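3.2 Surface gloss and color judgment

Color matching under shop lighting depends on the finish of the sample as well as on its pigment. In the first round of tests at the Wistadlow site, samples with the same dye recipe were given different shade grades when one had a matte finish and the other did not. We therefore treated gloss as a separate variable. A total of 482 samples were graded, of which 123 had a glossy coat and the rest were woven or knit goods with no coating.

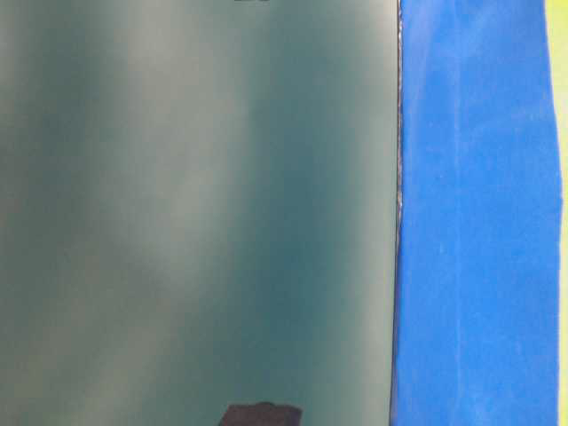
Grading of coated samples followed the Navton scale, which runs from 0 to 100 and assumes an even field of color. The assumption is weak for coated goods. A glossy teal-green panel such as the one in Figure 1 reads as deep blue-green in one area and as pale gray-green in another, and a milky band of reflected light makes part of it look washed out. Graders were told to take their reading from the most saturated area and to ignore any highlight. Agreement between graders improved under this rule, although it remained lower than for uncoated goods.

Uncoated goods were graded flat on a neutral table, with the viewing lamp fixed overhead. Each sample was viewed for the same length of time, and graders rested their eyes on a gray card between samples. Strong yellows were kept apart from blues in the viewing order, as afterimages from one are known to shift the reading of the other. 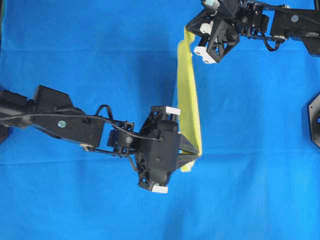 The lamp was a Nenix daylight unit, warmed up before each session. Its output was checked in the morning and again at noon. Drift between the two checks was small compared with the spread among graders, and no correction was applied.

Weave direction had a measurable effect. Twill samples graded darker when the diagonal ran toward the lamp, while plain weaves showed no such change.
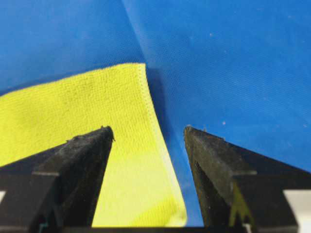
For this reason all twill samples were graded in both directions and the mean was kept. The Tarigan correction for pile fabrics was tested on the same data but did not reduce the error, and it is left out of the results in Section 4.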